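Making up a bed in a small bedroom

Reading time: 2 minutes
Last updated: 2024-11-28

I've been changing beds in small rooms since my first winter job at a guest house in Birnitau, and I still think most people make it harder than it needs to be. A big bedroom lets you walk all the way round. In a little one with the bed shoved into the corner you've got one side to work from, maybe the foot if you're lucky, and two edges you can only get at by kneeling on the mattress (which creases everything you've just smoothed!).

So start with the far corner. Always the one where the two walls meet, before you've got tired and stopped caring. Pull the bed out a hand's width if it will move, hook the fitted sheet right under, then do the other wall corner, and leave the easy side for last. Smooth from the wall towards yourself with the flat of your forearm — much quicker than patting at it with your hands.

Strip everything off first, pillows too, and put it on a chair. I used to shuffle the pillow from one end to the other as I went and it took me twice as long.
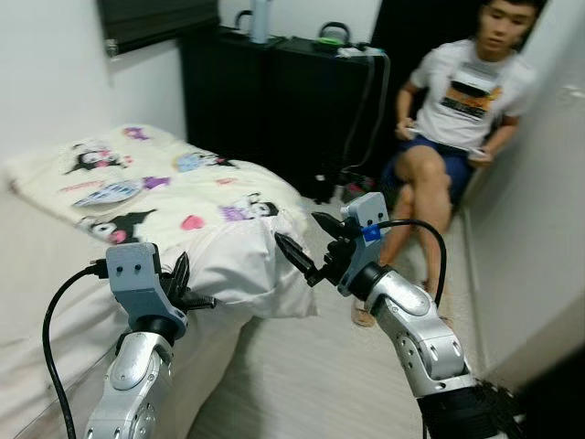

Blankets next. I'm a great believer in keeping the spare one folded up at the head end, against the wall, where it's handy at two in the morning and stops the pillow slipping down the gap. Fold it in half and in half again, and turn the neat folded edge outwards. If it's got characters on it, as children's blankets usually do, let the child pick which ones show. My niece will happily make her own bed if she gets to choose.

Pillows want a good shake from both ends, every morning if you can manage it. Mine go out on the line in September for a last proper airing, 45 minutes a side, and then it's an open window until spring.

As for washing, plain pale sheets do show every mark, but they're easy to match up when one wears out, and I've stuck with them for years. I wash ours every 9 days, which my friend Geeta Rastogi thinks is a very odd number. It suits our hot water! Fold the clean set inside one of its own pillowcases and you can grab the lot in one go.

Questions or tips of your own? Write to Lerato Botha using the contact page.
© Lerato Botha | Contact | Back to top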